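**Tunow Bench Cell -- planning and ordering**

Updated Nov 18, 2024

The Tunow cell is sold as a simulation first and hardware second. You get the bench layout as a model, test your parts in it, then order. 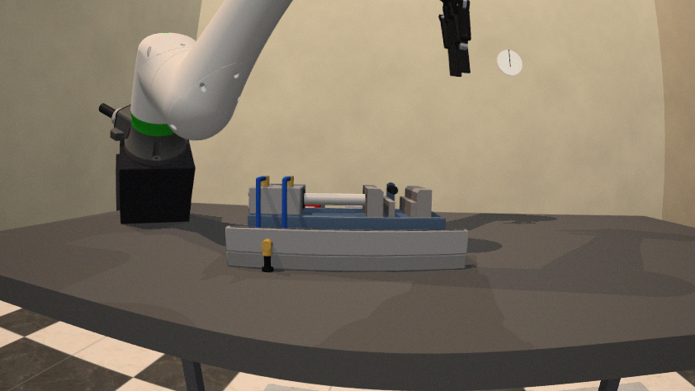
*Arm on pedestal, gripper over the fixture.*

Allow 6 weeks for layout work. The licence covers 30 hours of support from Humholm -- extra hours are billed at the shop rate.

Check finger clearance before you budget for custom tips. 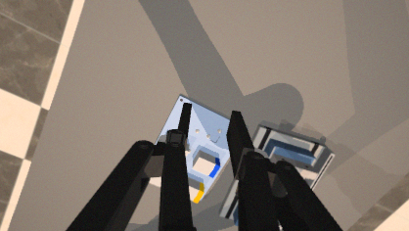 Sylvie Arsenault wrote in that her shop priced tips in April, before running the layout, and had to order a second set.

Part plates and fixtures are quoted separately. Send drawings with hole centres marked, in millimetres.
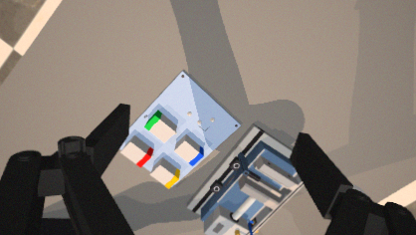

*Block panel and fixture, from above.*

The arm is not included in the base price. Buy through your own dealer or ask us for a quote. Leave 200 mm behind the pedestal for cabling.

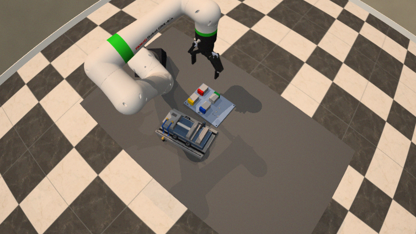

*FANUC CRX-5iA layout with coloured blocks on the plate.*

Order code: 243. Contact: Aqeel Farooqui, Humholm sales.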